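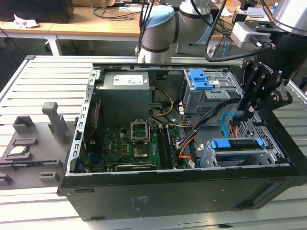
Una torre de escritorio abierta, con el zócalo del procesador a la vista.

Preguntas frecuentes sobre el Taller de Segunda Vida de Cirillo

Nos escribís mucho (¡y nos encanta!), así que hemos juntado en una sola página las dudas que más se repiten sobre las tardes de reparación y el reparto de equipos. Si la vuestra no está, al final tenéis el correo.

¿Qué es exactamente el Taller de Segunda Vida?
Un grupo de vecinos de Cirillo que recoge ordenadores en desuso, los pone a punto y los entrega a quien los necesita para estudiar, buscar trabajo o hablar con la familia. Empezamos en noviembre con tres mesas prestadas y un cajón de destornilladores, y desde entonces hemos entregado casi 400 equipos. Todavía nos cuesta creerlo.

¿Hace falta saber de informática para venir?
Para nada. Hay quien llega sin haber abierto nunca un ordenador y a la segunda tarde ya está cambiando memorias y explicándoselo al de al lado. Y hay muchísimo trabajo que no tiene que ver con las tripas: limpiar teclados, probar ratones, etiquetar cables, llamar a las familias, preparar la merienda (el bizcocho de Assunta Leone tiene su propio club de admiradores).

¿Qué equipos aceptáis?
Torres y portátiles que arranquen o que tengan piezas aprovechables, pantallas planas, teclados, ratones y cables de alimentación. Los monitores de tubo, las impresoras y los electrodomésticos van al punto limpio de Mevstead.

Mi ordenador tiene más de diez años. ¿Os sirve?
¡Muchas veces sí! Con un disco sólido y un poco más de memoria, un equipo veterano navega, reproduce vídeo y abre documentos con bastante alegría. Si la placa no da más de sí, aprovechamos la fuente, la caja, los ventiladores o los tornillos. Los tornillos nunca sobran.

¿Qué pasa con mis fotos y documentos?
Antes de traer el equipo, copiad todo lo que queráis conservar. Nosotros no recuperamos archivos. Todos los discos se borran por completo antes de instalar nada, y los que fallan en el borrado se destruyen. Si preferís quedaros con el disco, lo sacamos en el momento y os lo lleváis a casa.

¿Qué sistema instaláis?
Una distribución de Linux ligera, en español, con navegador, paquete de oficina y programa de videollamadas. Tharindu Khan ha escrito una guía de bienvenida preciosa, con letra grande, que va impresa con cada equipo. Podemos preparar los equipos también en árabe, rumano o inglés si nos lo decís en la solicitud.

¿Cómo se pide un ordenador?
Con el formulario de una página que hay en el mostrador de la biblioteca. No pedimos nóminas ni certificados. Solo queremos saber para qué se va a usar, cuántas personas lo compartirán y si en casa hay conexión. La espera depende de lo que haya entrado ese mes. Los estudiantes con exámenes cerca pasan delante.

¿Cuesta algo?
El equipo es gratuito. Si hay que comprar una pieza nueva, la paga el fondo del taller, que este año arrancó con 700 euros gracias al mercadillo.

¿Y si se estropea?
Traedlo. Durante los primeros nueve meses lo revisamos o lo cambiamos por otro parecido. Pasado ese tiempo seguimos echando una mano, aunque puede que tengáis que esperar turno.

¿Pueden venir niños?
A partir de los diez años, con una persona adulta. La tarde de «despiece» les vuelve locos: cada uno recibe un equipo sin arreglo, unas gafas de protección y permiso para desmontarlo entero. Las fuentes de alimentación no se abren, ni ellos ni nosotros.

¿Hay talleres parecidos en otros sitios?
Sí, y cada vez más. Con el de Ullunham intercambiamos piezas y preguntas, y el grupo de Memeo acaba de estrenar local. Si queréis montar uno en vuestro barrio, pedidnos las plantillas de formularios y la lista de herramientas. Os las mandamos encantados.

Última revisión de esta página: 17 de marzo de 2021

Comentarios (3)

Maribel: Mi hija hace los deberes con el portátil que nos disteis y va de maravilla. Una pregunta, ¿la guía de bienvenida se puede descargar? Nos la ha mojado el gato.

Taller Segunda Vida: ¡Hola, Maribel! Te la enviamos por correo esta tarde. Y tenemos copias en papel en el mostrador, llévate dos.

Josean: Tengo en el trastero dos torres y una bolsa llena de cables que no sé ni de qué son. ¿Lo llevo todo junto?

Contacto: taller@segundavida-cirillo.example | © 2021 Taller de Segunda Vida de Cirillo | Volver arriba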